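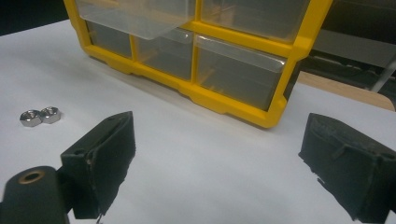 Gripper Technician, Small Parts Cell (part time to start)

Kulley is looking for a second pair of hands to look after the gripper on our small parts cell. The cell is called Tindar, it handles fasteners, and it has kept us busy and happy since we moved it into the Gruleo building. There is more work on it now than Tiina Keskinen can do alone, and she would love some company!

Most of the job is fingers. We print our own, in black, and they take a beating. You would check them at the start of each shift, look over the edges and the faces that meet the part, and swap a pair when the tips get ragged. A pair is retired at 2000 picks whether it looks tired or not. You would print the replacements, clean them up, fit them, set the opening and write it all down in the cell log. We are on finger revision 2, and we fully expect you to have ideas for the next one.
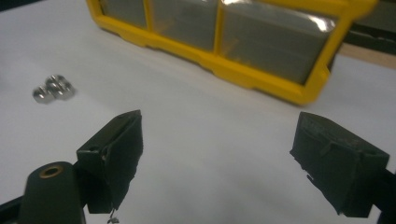

Gripper fingers over the work surface, with two hex nuts and the yellow parts organizer behind.

The rest of the week is mixed:
Seating brass threaded inserts and replacing any that have started to spin
Laying fresh paper on the table and checking the lighting
Sorting nuts and bolts back into the organizer drawers by size
Running the 600-pick check after any change to the gripper
Keeping the spares shelf stocked and telling Saodah what to order

You should be comfortable with a hex key, a soldering iron and a desktop 3D printer. Some CAD helps – enough to move a hole or thicken a wall. We don't ask for a degree, and we'd be glad to hear from people who have fixed bikes, sewing machines or pinball tables for a living. Patience with small shiny things that roll off benches is a real plus.

Hours are three days a week through June, with full time possible after that. Tiina will train you on the cell for the first month, and you'll have your own bench next to hers. The building has step-free access and the bench height adjusts.

To apply, send a page about yourself to Saodah Sumampouw at Kulley, Room 1082, Tikkanen Wing, Gruleo, or drop it at the front desk. Please include a photo or drawing of something you have repaired – we really like looking at these. Applications are read as they come in, and the posting will stay open until we find the right person.

Posted 13 Apr 2021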